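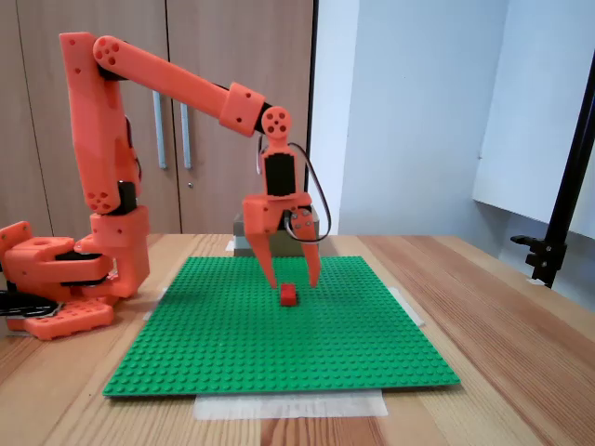

Light wooden table with green LEGO baseplate and red brick.

Kukeo Table Oil, clear matte
Item no. 3425
Made by Wirkia
Can size: 1000 ml

Product details

Kukeo is a clear oil for indoor wooden table tops, desks, shelves and benches. It soaks into the surface and leaves a thin matte layer that can be repaired in patches. It is supplied ready to use. Do not thin it.

The clear version carries no pigment. On pale woods it still adds a slight yellow tone, more so on pine than on ash or maple. Buyers who want to hold the bare-wood color should order Kukeo Pale, which has a small amount of white pigment and is applied the same way. The two versions can be mixed in any ratio, but mix enough for the whole job at once, as a second batch is hard to match.

Suitable for: bare wood, wood already treated with Kukeo, and most oiled surfaces after a light sanding.
Not suitable for: lacquered or varnished wood, laminate, outdoor furniture, floors, cutting boards.

Surface preparation

Remove all old lacquer and wax. Sand along the grain and finish with 200 grit. A finer grit closes the surface and reduces how much oil it takes up. Vacuum the top, then wipe it with a dry lint-free cloth. Tack cloths leave a residue that shows up as dull spots under the oil.

End grain takes up more oil than the face. Sand edges one step finer if an even color matters.

Application

1. Stir the can to the bottom with a flat stick. Do not shake.
2. Apply a thin coat with a white pad or a short-nap roller.
3. Leave for ten minutes. Add oil to any areas that have gone dry.
4. Wipe off all surplus with a clean cotton cloth. Surplus oil left on the surface will stay sticky.
5. Let dry overnight, then repeat. Two coats are enough for a desk. Dining tables and play tables should have three.

Work at normal room temperature with a window open. The surface can be touched after a night but should be kept free of water, hot dishes and rubber feet for one week. Plastic mats, trays and toy baseplates should stay off it for the same period - they block air and the oil beneath them cures unevenly.

Care

Wipe with a damp cloth and dry at once. For cleaning, use Andby Wood Soap at the dilution printed on the bottle. Scouring powder and microfiber pads wear through the matte layer. A dry or gray area can be sanded by hand and given one new coat, blended outward into the sound finish.

Safety

Cloths and pads soaked with oil can heat up and catch fire on their own. Lay them flat outdoors to dry, or soak them in water and store them in a closed metal container. Wear nitrile gloves. Keep out of reach of children.

Storage

Store upright and free of frost. Wipe the rim before closing the lid. A skin may form in a part-used can; lift it out whole and strain the rest before use. Unopened cans can be returned within 60 days of delivery.

Related items

Kukeo Pale, 1000 ml
Andby Wood Soap
Pringle applicator pads, white
Pringle cotton cloths

Technical questions: Shu-fen Hsiao, surface products. Please give the item number and the type of wood.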